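Corham Beverage Station Notes
Data card, version as of April 2024

Summary

Corham is a set of 700 short entries on self-serve drink dispensers and the tables they stand on. Each entry pairs one picture with a free-text note on the dispenser, the drip area and any drinkware present. The set covers tank-and-tap units only. Bottle coolers, bean machines and wall-mounted fountains are out of scope.

Contents

entries/ one text file per entry
labels.csv one row per entry, keyed by entry number
vocab.txt the 36 permitted terms
splits/ train and held-out lists

The held-out list contains 98 entries. The rest are for training. Entries from the same site never appear in both lists.

Fields

tank: color, shape, finish
tap: finish, spout color, base shape
platform: material, corner shape, grate present or absent
surface_state: clean, smudged, spotted, residue
vessel: type, wall texture, position relative to grate
contents: color and level, or "none"
notes: free text, limit 300 characters

Labeling rules

Surface state is multi-valued. Steel platforms collect several kinds of marks at once, and a single value loses most of them. Use "residue" for any solid matter and do not guess what it is. Bright streaks on chrome are reflections and are not recorded.

The grate is labeled separately from the platform even when the two are set flush. Vessel position is judged from the base of the vessel. A glass that overlaps the platform edge is "partly on".

Contents are recorded by color only. An amber-brown liquid is "amber-brown", never "tea" or "cola". Level takes one of four values: trace, low, half, full.

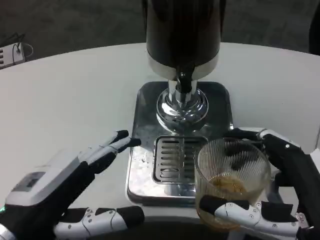

Yulan Lu objected to the level values in review, writing that "low" and "trace" cannot be told apart in ribbed glassware, where the ridges carry the color of the drink up the wall. Her proposal was to merge the two for all vessels with textured walls. The merge was adopted in August for the Vadano subset and will be applied to the full set in the next release. Until then, treat both values as equivalent when wall texture is "ribbed".

Known issues

Tank shape is missing where the upper part is not visible. The field is left blank in these rows.
"Spotted" and "smudged" are often confused on brushed steel.
Tap finish is over-represented by chrome.
Entries from the Wudard site use an older spelling of two vocabulary terms. A mapping is given at the end of vocab.txt.

Corrections

Send the entry number, the field name and the proposed value. Changes to vocab.txt are handled separately and take effect only with a new release.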